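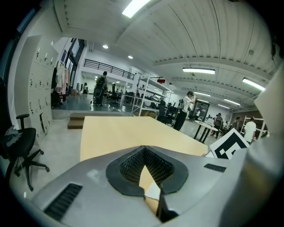

Light blond wooden table with a rectangular top.

Domik Completes Acquisition of Predomell Furniture Repair Business

SKISNESS, 20 December 2024 – Domik, the home furnishings retailer, today announced that it has completed its acquisition of Predomell, a repair and refinishing company serving private households and small offices. The agreement was first announced in October and has received all required approvals. Financial terms were not disclosed.

Under the agreement, all 83 Predomell employees have transferred to Domik on their existing terms. The Predomell name will remain in use for repair and refinishing services, and the company's two workshops, in Skisness and Chareonsuk, will continue to operate at their present addresses.

"Our customers have asked us for many years what they should do with a good table once the top is worn or a joint has come loose," said Ratree Onsri, Chief Executive of Domik. "Until now we have had to send them elsewhere. With Predomell as part of the company, we can take that work on ourselves and stand behind the result."

Predomell was founded as a chair repair shop and later expanded into tables, cabinets and bed frames. In its last financial year the company completed 3,054 repair orders, of which 885 were for dining and work tables. Most of these involved sanding and refinishing the top, with the remainder made up of leg, apron and extension repairs.

Clive Horrocks, Managing Director of Predomell, will continue to lead the business and will report to Ms. Onsri.

"Our workshop teams will see very little change in their daily work," Mr. Horrocks said. "They will have access to Domik's delivery network, and that should shorten the time a customer spends waiting for collection. Transport has been our main limit on growth, and we could not have solved it alone at this scale."

Domik stores will begin accepting repair requests at their service desks early in the new year. Customers will receive a written estimate before any work begins, and furniture purchased from other retailers will be accepted on the same terms. Repair orders already placed with Predomell are not affected and will be completed at the quoted price.

The two companies will also combine their purchasing of timber, oils and finishes. Somkiat Kongkaew, Director of Operations at Domik, will oversee this part of the integration. Existing supplier contracts will be honored through their full term.

Domik expects to take on apprentices in refinishing and joinery at the Chareonsuk workshop. Details of the positions and how to apply will be published on the company's careers page.

About Domik
Domik sells furniture and household goods for everyday use through its stores and by home delivery. The company is privately owned and has its head office in Skisness.

Media contact
Cecilia Tsikata
Corporate Communications, Domik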